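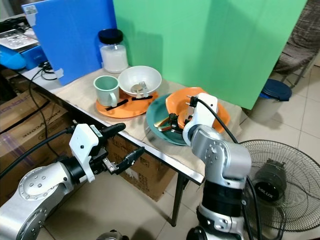 Item 4: Crockery and the lunch table

Lenka Tóth thanked everyone who has been laying the table in the Ivville room, and said how cheerful the orange and teal plates look against the beige cloth (much agreement, and a little talk of picnics!). Hertta Mustonen asked that the mug and bowl be kept together on the orange tray, with the spoon and fork in the bowl, so that people can find them at 7 in the morning. Agreed.

The glass jar with the black lid is to have a proper label. Hertta will see to it in August.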